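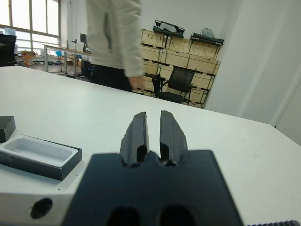

## About Drarketti Language School

We teach evening Italian, Persian and Portuguese to grown-ups, and we love it! Bijan Ghorbani started the school with one Persian class above the Skotell bakery, and the smell of bread got into every lesson (food words came first, naturally).
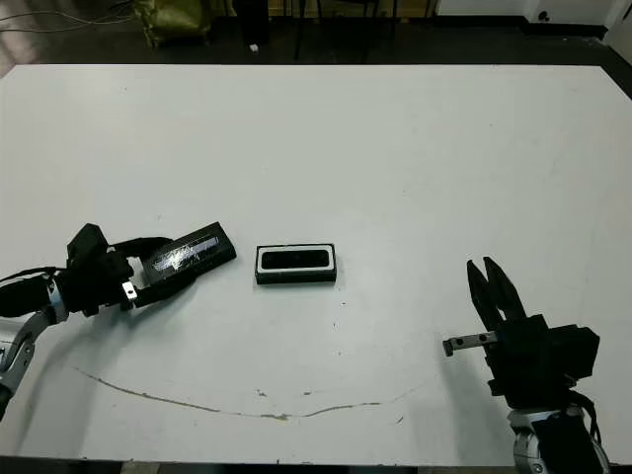

*Two arms and a small black device at the white table.*

Last year 162 people studied with us, from complete beginners to a couple finally reading her grandfather's letters. Groups stay small and everybody talks from the first night, mistakes and all.
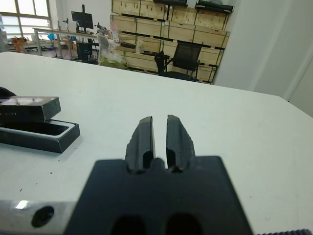

Our lending library on Unnithan Street now holds 1,344 books, plus a shelf of comics that rarely stays full. Students borrow free for as long as they're enrolled. 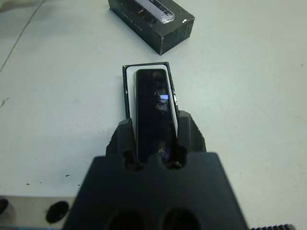

New classes begin in August. Come at 6:30 p.m. for tea, sit in on any level you like, and stay for the singing if you're brave!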